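社团活动室的布料收纳与夹爪保养小窍门

更新于2024年10月22日

我们社团今年的项目叫 Drananow，内容是用手持夹爪采集叠布、铺布的动作，再拿这些动作去训练机械臂。八月开始动手，练得最多的是桌布和床单。下面这些办法都是练习时记下来的，大部分在家里晾衣服、收床单时也能用。

一、布料先洗一遍再用

新布上浆重，边角发硬，夹起来容易弹开。买回来先用清水泡2小时，晾到全干，不熨。熨过的布太平，练出来的动作换到家里常见的皱布上就不灵了。洗布不要放柔顺剂，放了以后布面发滑，指尖垫也会沾上一层膜。

二、指尖垫每天擦

用拧得很干的湿布擦，再用干布擦一遍。酒精少用，橡胶类的垫子擦多了会发脆。垫面上的线头用宽胶带粘掉。我们用的垫子是 Pivier 的，一副开合到2000次左右就换下来，旧的留着练拧瓶盖。

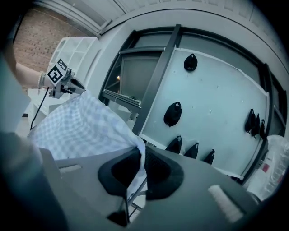 大块布要两个人配合。一个人找到布角后夹住不动，另一个人顺着布边往外走，走到底再夹另一头。格子布适合新手，布有没有拉歪，看格子就知道：浅蓝和白色的这块，左边的格子挤成了波浪，右边的格子大而松，说明两边受力不一样。这时候不要硬拉，先把松的一边放低，让布自己垂下来，再重新找边。夹布头时如果布拧成一股，两片指尖垫之间夹到的是一团，展开会很费事，最好松开，用手捋平再夹。在家里晾床单道理相同，先理顺两个角再抖。

三、标记板怕反光和折角

夹爪上的黑白方格标记要保持平整。翘边的用双面胶重新贴，贴之前把旧胶刮净。不要在标记外面再包透明胶带，灯一照就是一片白。脏了用橡皮轻轻擦。

四、线要留够长度

线太短，手一抬就扯接头；太长又会缠到布里。坐着操作，把手臂伸到最远，再多留5厘米。多余的部分用魔术贴扎带收好，不要打结，也不要用橡皮筋，天热了会粘在线皮上。

五、小件挂起来

备用的螺丝、垫片、扎带分开装袋，挂在洞洞板或者挂钩上，比堆在抽屉里好找。袋口朝上，常用的挂在伸手够得到的高度。Zulu 小组用的是6毫米的钩子，挂电动螺丝刀也没掉过。板子靠窗放的话，塑料件别挂在晒得到的一边。

六、收工顺序

先断电，再取电池，然后擦垫子，最后叠布。布叠成宽条卷起来放，下次拿出来没有死折。电池不要和布放在同一个箱子里。充电器是和 Fisosix 的套件一起来的，插头偏大，排插上要占两个位置，给它留最边上的一格。

新成员第一次来，先练徒手铺布，铺平5次再上夹爪。指甲长的剪短一点，不然容易勾丝。勾出来的线头不要扯，翻到反面用细钩针带过去，剪掉会越散越大。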